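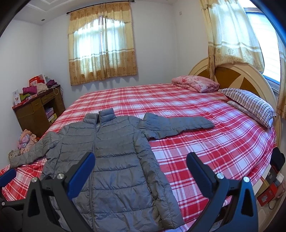 25/05/2019

Gripper build, second version of the fingers. Writing this up while I still remember which screws went where.

The new brackets are on. They're the angled black ones Mitiku cut for me at the shared shop, two round screws near the base of each finger, and they went on without any of the swearing that came with the first pair. I'd been dreading the left side after stripping a thread on it back in November, but the longer screws bit fine. The blue pads are the softer of the two batches. I glued one on a bit crooked, peeled it off, cleaned it with metho and did it again, and now I can't tell which one it was, so good enough!

Jackets are the job at the moment. Wubit wants the thing to fold laundry eventually (so do I, so does everyone who has ever seen my laundry) and we agreed on starting with one garment and sticking with it until we stop learning anything. The grey puffer got picked. It's a horrible choice in some ways. The quilting is puffy and slippery, so you close the fingers on what looks like a nice fat ridge and come away with a pinch of shell fabric and a lot of air. But it has a zip straight down the front, and that gives you a centre line you can find every single time, and the rows run square to it. Tsehay reckons we should be using the zip for alignment in the software too, and I think she's right. I haven't told her yet.

Fold order, so we all do it the same way:

Lay it face up, zip closed, collar away from you.
Smooth the body first, then pull the sleeves out.
One sleeve in across the chest, then the other over it.
Hem up to the collar, in one go if you can.
Let go slowly. Count to two if you have to.

I keep wanting to do the sleeves before I've smoothed the body, and then everything ends up skewed and I have to start over. Abenezer does it properly and is very smug about it.

Work surface: still a bed. I know the plan was the big bench at Kondov, and I do like that bench, but a mattress has some give and the fingertips can press down a bit and scoop under the edge of the fabric. On the bench with the old pads I was mostly skating along the top. Wondimu thinks that's cheating and that we'll pay for it later when we go back to something hard. Maybe! I'd like to get one fold I'm happy with first and then argue about it. The red and white check on the sheet is pretty handy too, by the way – you can see at a glance if the jacket has crept sideways while you've been fussing with a sleeve. It may well drive the tracking mad, all those stripes. Need to look at that before we commit to it, so for now please don't record a whole batch on the one sheet. Swap in something plain for half of them.

Finger opening. I set the stop at 7 cm and that feels right in the hand for sleeves. For the hem I want more, but if I open it further the linkage goes soft near the end of travel and the right finger lags a touch behind the left. It's only small, but I can feel it in the trigger. Could be the pivot pin, could be the printed link flexing. I have a spare link in the thicker version sitting in the Bisumeck box under the printer, so that's the next thing to swap. One change at a time this round, please, me included.

Weight on the kitchen scale is 588 grams with the brackets and pads on, without the cable. Fine for short goes. My wrist starts complaining after up to 15 folds, and past that I get sloppy and drop the hem. I'd rather stop and have a cup of tea than fill the drive with rubbish. If anyone has a neat idea for a forearm brace, draw it on the whiteboard, don't build it yet.

Storage: the card fills quicker than I expected. We said 700 clips for the first garment and I'm nowhere near, so someone remind me to bring the bigger one from Alemayehu. File names are jacket, your initials, then the number. Mitiku, yours are all called "test" again.

Still to do:

Swap in the thicker link, then try the wide hem grab again.
Check the left bracket screws after the next long go, and put a dab of threadlocker on if they've moved.
Ask Wubit for a second jacket, anything without quilting.
Try grabbing the zip pull itself. I had a few goes and the pads just roll off it. A little notch in the tip might do it, or a strip of something grippier down the inside edge.
Order more of the soft pad material before the other half of the sheet gets used for somebody's drone feet.

Calling it there for the day. The gripper goes back in its tub with the short hex key, and the short hex key stays in the tub.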